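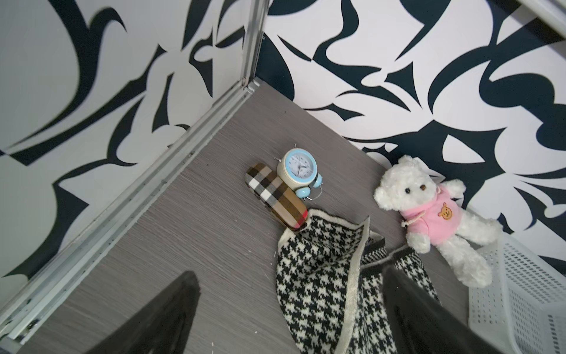 I have a weakness for open days, and the one at Bredudmont had been on my fridge since December. It's an old wool store turned into shared studios, up the hill from the Quintanilla bus stop, and once a year the tenants throw the doors open and let you poke about in their benches, bays and half-finished work. I went for the textiles, and I was barely inside before I found some: a little display corner with big swooping black-and-white leaf shapes on both walls and, down on the grey woodgrain floor, a folded bit of houndstooth with a creamy knit edge, a plaid glasses case and the sweetest twin-bell alarm clock with a light blue rim. I stood there far too long. Houndstooth next to plaid next to that wild pattern on the walls should be a headache, and I loved it!

Entry was a gold coin in a tin, and you got a stapled map with 54 studios on it. I managed 13 before lunch and then lost all discipline. The map is hopeless, by the way. Level one is printed upside down compared with the ground floor, so I walked in on the same bookbinder three times looking for the loo. She was very nice about it and showed me how she rounds a spine with a hammer.

The clock stayed in my head, because my nan had one of that sort beside her bed and it used to go off like a fire drill. I got talking about it with Birdie Villanueva, who was minding the front table, and we compared grandmothers for a good ten minutes while a queue built up behind me (sorry, everyone). Birdie reckons a bedside clock is the only thing that has ever got her up for an early market. I'm a phone person myself, but I went home wondering.

After that I went upstairs to the Bikavlow knitters, who have the long room under the sawtooth roof with the good light. They had hand-cranked flatbed machines going on one side and needles and chat on the other. You could have a turn at both. On the machine I did 14 rows of something fairly respectable before dropping an entire edge on the floor, carriage still whizzing along happily without it. Signe Moen got me hooked up again with a latch tool in about the time it took me to apologise. She also talked me through ribbing, a subject I thought I understood. Knits and purls lined up one way give you those columns that hug your wrists, and turned the other way you get ridges running across, a bit like corduroy on its side – lovely and squashy, and very forgiving if your tension wanders. Mine wanders all over the shop.

I came downstairs with rib on the brain and of course started seeing it everywhere.

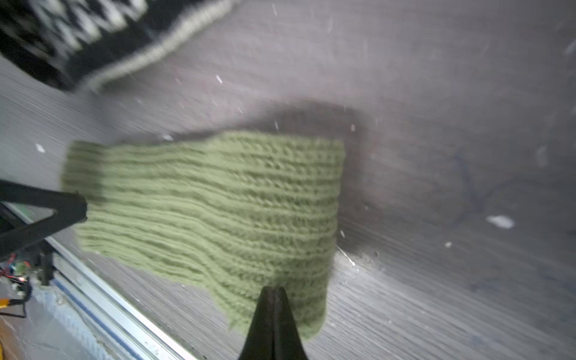

Sage-green knit with ridges running side to side, and a corner of black and cream patterned knitting behind.

I'm mad about that green. It sits somewhere between olive and sage, muted enough to go with everything I own, and the little holes between the loops keep it from looking heavy. The black and cream is more my sister's style. She'd wear zigzags to a funeral. I've now got it in my head to make something in each, hers with a plain light grey rib along the edge like the one in the picture, and I've already been told that stranded colourwork is a daft place for me to start. We'll see.

Lunch was a pumpkin and feta roll from the courtyard, eaten standing up. The Grinwood dye shed was next door and smelt strongly of onion skins. They had skeins drying on a clothes horse in every yellow you can imagine, plus one startling pink from cochineal. I bought two skeins of a mustard colour, lot 856, and only found out at home that I'll need a third for anything bigger than a beanie. If anyone reading this has a spare from the same lot, please write to me.

A few bits and pieces for anyone going next year. Take coins, as most of the studios don't do cards. The courtyard gate is the easy way in with a pram or a wheelchair, and the lift is slow but does go to the top. Kids are welcome at the weaving looms but not in the dye shed. The knitters' come-and-try table books out by mid-morning, so put your name down before you look at anything else. And wear something you don't mind getting fluff on. I was still picking wool off my good black cardigan on the bus home.

Posted Mar 4, 2020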